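Sheet metal bin, worn back wall: reline or leave it?

fevo_parts
Posts: 95
Parts bin with flared walls and a flat metal floor. The back wall is heavily worn, with a ragged line between the pale upper part and the darker gray below. I was going to reline it with Mernow sheet in April, but the supplier wants a minimum order. Leave it bare?

nundow1504
Posts: 2020
Depends on the load. Loose castings, reline. Light bars, leave it. Is the wear on the floor too or only the wall?

fevo_parts
Posts: 95
Floor has fine scratches and cloudy streaks. The wall is worse, with vertical scrapes and chips in the pale upper part.

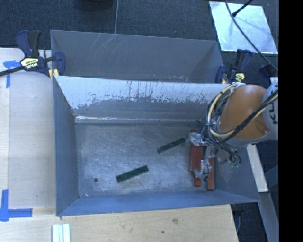 Bin with two green bars and the red-orange pieces on the right.

nundow1504
Posts: 2020
I would leave that. The lower wall is a more even gray. Check the seam at the foot of the back wall before anything else. If a fingernail catches, dress it with 2000 grit and stop there.

nakamura_fab
Posts: 1504
Disagree on the grit. 2000 polishes, it will not take down a raised edge. Use a fine file first. I would also reline the back wall only, one panel, and skip the floor. Bars slide better on bare metal.

nundow1504
Posts: 2020
A single panel leaves a lip at the corners. Parts hang up on it.

nakamura_fab
Posts: 1504
Not if you bevel it.

fevo_parts
Posts: 95
No lining for now. Will file the seam tonight and post the result.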